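Workshop notebook, Clatstead, back room
Sunday, started after lunch

Purpose of today: sort the drinks and the empty containers that have collected in the back room, and decide what goes back on the shelf, what goes to deposit return, and what we keep for mixing and storage. Ottavio asked for this in August already, and I promised to do it before the next batch of syrup tests.

Notes from before

Elisa's list on the door says "cans left, bottles right, jars wherever." The last part is the problem. Jars have been put wherever. I found three different systems on the same shelf, and one of them is mine.

The new wire racks are from Negri. I ordered two sizes because the catalog did not give the inside depth, only the outside. The larger one fits the cabinet with 10 mm to spare. The smaller one is good for cans standing in one row, but the bottles must lie down in it. Surachet wants to screw the large rack to the cabinet wall. I say wait until we know that the height is right.

Deposit return

The machine at Fladham takes cans and clear bottles, but the label must be readable and the can must not be crushed. Last time Gunnlaugur came back with almost half of the bag. So please: do not step on the cans. Full bags go under the stairs. One bag holds around 80 cans if they are not pressed.

The money goes in the tin as before. I wrote the last amount on the inside of the lid.

Sorting rules, as agreed with Elisa by phone

Full cans: stand upright, lid up, text to the front.
Full bottles: lying, cap to the left, so that we can see at once if one is leaking.
Jars with food in them: not in the racks at all. They go on the upper shelf with the name and the month on tape.
Clear containers without a lid: wash, dry upside down, then to Hjalti's bench. He uses them as covers for the samples.
Paper, wrappers, old receipts: out. If it is a receipt that somebody needs, it should not be crumpled on the table.

Work on the table

I took everything out to the light wood table, racks also, and went through it piece by piece. Soda water first, it is what we use most.
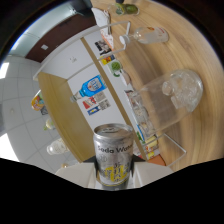
Open points

1. The jar with the green lid has no date. I did not open it. Gunnlaugur thinks it is his from the Dotimberg visit. If he does not take it by the next time I clean, I throw it away.

2. We need more tape for labels, the 50 mm width. The narrow one comes off when the jar is cold.

3. The syrup tests need soda water from one and the same batch. Please do not take from the row marked with blue tape, even if you are thirsty. Buy from the shop downstairs and write it on the paper.

4. Rack height. Hjalti will measure the tallest bottle we have. After that Surachet can drill.

5. The clear dome container is too wide for the sample plates, I tried with the ruler. Ask Ottavio if he wants it for the scale, against the draft from the window.

Stopped at half past four. Floor is swept, table must still be wiped with the mild soap.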